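News > Community > Services

Home News Events Contact

Household Reuse Counter Extends Its Hours
December | By Thanakorn Rungrueang

The Clokivthorpe town office will keep its household reuse counter open until 7 p.m. through the winter. Residents may bring in small goods in working order and take home what they need at no charge.

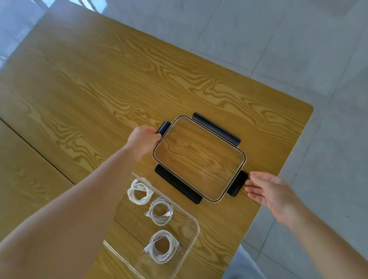
The counter received 3,000 items in its first year, and 400 households are now registered. Chalerm Sangkhawat, who directs the service, said kitchen goods remain in the greatest demand -- followed by chargers and cables.
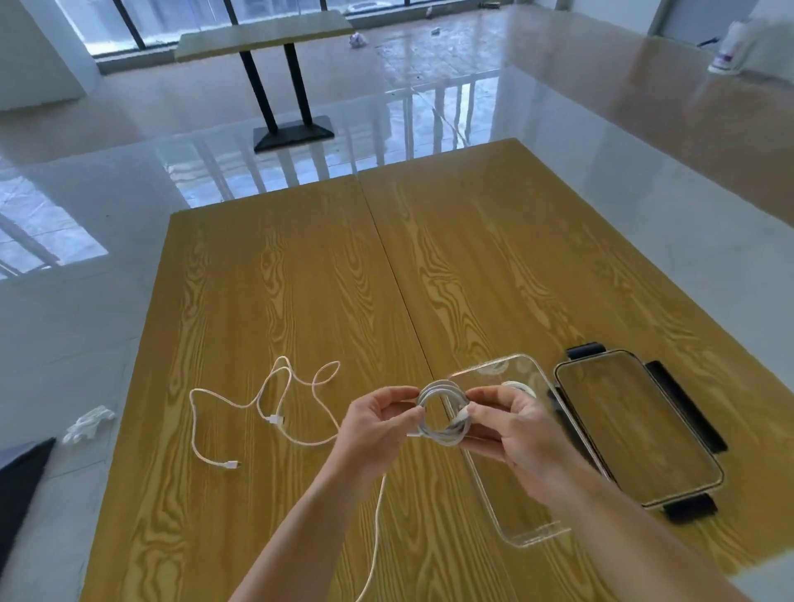

A white cable held in a coil over a wooden table.

A second counter will open in Weluvholm in the spring. Registration forms are available at both town offices from 10 a.m.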